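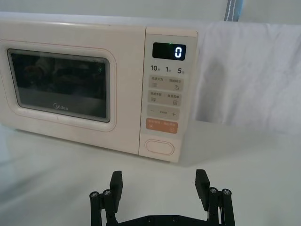 A gripper at the microwave used in the door-opening recordings.

Robotics | Interviews
3 min read
Print | E-mail
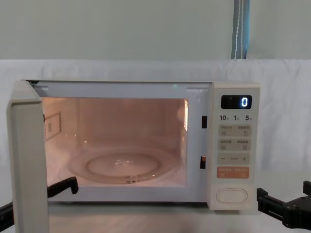

SKOPJE, July 7, 2021

Danica Nikolovski has opened the same kind of microwave door more times than she cares to add up, always through a pair of robot arms. She runs recording sessions for Pratum, a small project that gathers examples for a learning system meant to handle kitchen appliances.

"People expect us to write rules," she said. "We do the task ourselves with the arms, save it, and do it again. The system learns from the pile."

The pile for this task is 300 recordings so far. The plan calls for 445. Each one stores the arm positions along with the camera views, including one from the wrist, where the fingers are always in sight.

The oven has a push button low on the control panel that releases the door, which swings to the left. Nikolovski said the button gives new operators the most trouble.

"They come in at an angle and slide off it. Then they want to delete the recording. I tell them to keep it and mark it."

Babar Marwat, who trains the model, wants those marked recordings. He sets them apart from the clean ones and looks at where the finger was when it slipped. He threw out 48 others in May for a different reason: the clocks on two cameras had drifted apart.

"You can't fix that afterward," Marwat said. "The picture says one thing and the arm says another."

The glass door is his other complaint. Its dark window picks up reflections, and he worries that the model will pay attention to them. A white cloth hangs behind the oven to keep the background plain. Later sessions will be done without it.

Nikolovski limits operators to 64 recordings a shift. Past that, she said, they get quick and all their motions start to look alike.

"I want some variety. Come from higher up, stop halfway, hold the door a second longer. A person at home wouldn't do it the same way every time either."

The next task on her list is putting a bowl on the turntable. She hasn't picked the bowl yet.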